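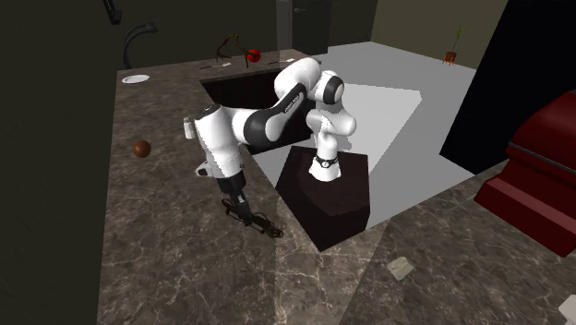

Notebook > Simulation > Safe Practice

Entry, 2 December 2025. W. Rutkowska

Kitchen model, pedestal-mounted arm. Fingertip clearance over the marble counter remains under review. In accordance with the Danness practice note:

1. Approach speed near the counter shall not exceed 20 mm/s.
2. The gripper shall be confirmed empty before any reset.
3. Any change to counter objects shall be recorded before the next run.

Colleagues are to initial the August revision.

We use cookies to improve your visit. Accept | Manage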